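ok so I finally did it. I quit sugar in my coffee and I have opinions. thread

Background: I have taken two sugars in my coffee since I was nineteen. My first job was the early shift at a bakery and the coffee there tasted like a wet basement, so sugar it was. Then I just never stopped, even when I started buying the good stuff.

I did the math in May and it was embarrassing. Three cups a day, two spoons a cup, every day. That's more than 2,000 spoons of sugar a year that I wasn't even tasting anymore!!

My friend Seema Kandpal told me to go cold turkey. Seema also runs marathons and irons her pillowcases so I ignored her and cut down by half a spoon at a time instead.

Week one, one and a half spoons. Couldn't tell the difference. Felt very smug. Told everyone at work.

Week two, one spoon. Okay, now I could tell. The first sip every morning was a little insult. By the bottom of the mug I'd forgotten about it.

Week three was the half spoon and I'm not going to lie to you people, I hated it. It's sweet enough to remind you what you're missing and that's all it does. If I did this again I'd skip the half spoon completely and go straight from one to none.

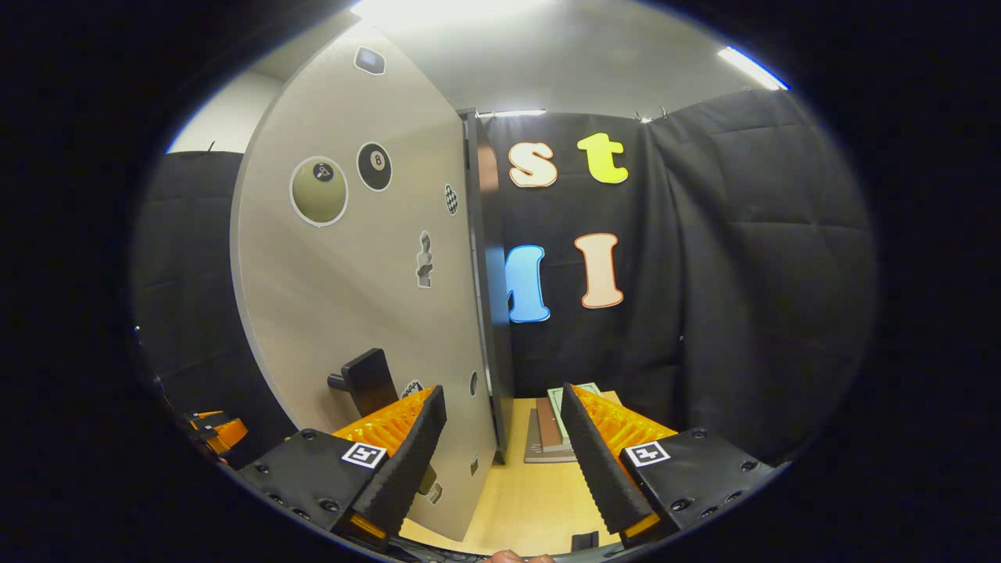 Also during week three I discovered how much sugar was hiding in the OTHER things I drink. The vanilla oat stuff I'd been pouring in? Basically melted ice cream. I'd been cutting down on one side and topping up on the other.

So I switched to plain whole milk, and then to a lighter roast, and the lighter roast is what saved me. The dark one I'd been buying for years tastes like a campfire when there's nothing in it. I got a bag of the Ornon from the shop by the post office and it was kind of... fruity? Like the idea of a peach.

(Somebody asked in the replies – yes, whole beans, no, I don't weigh them, please don't yell at me.)

Things I tried that did not help: cinnamon (floats on top, gets in your teeth), a pinch of salt (my pinches are too big, I drank soup), and those drops my sister swears by, which taste like a penny.

Things that did help: a smaller mug. Drinking it a bit cooler. Eating something with it, even just toast. Toast and jam is cheating and I did it anyway.

I'm on day 40 now with no sugar at all. Yesterday I picked up my husband's cup by mistake and it was like drinking a birthday cake. He takes ONE spoon.

Do I feel different? Not really! I was promised glowing skin and a new personality. I sleep the same, my jeans fit the same, and I'm still useless before 9am.

But I do like coffee more, and I did not see that coming. I used to gulp it in the car. Now I sit on the back step with it for ten minutes and get annoyed if anyone talks to me.

Tea is next. I take three sugars in tea. Please nobody tell Seema.

Anyway if you have a light roast you love, drop it below, the Ornon bag is nearly empty and the shop only gets it in once a month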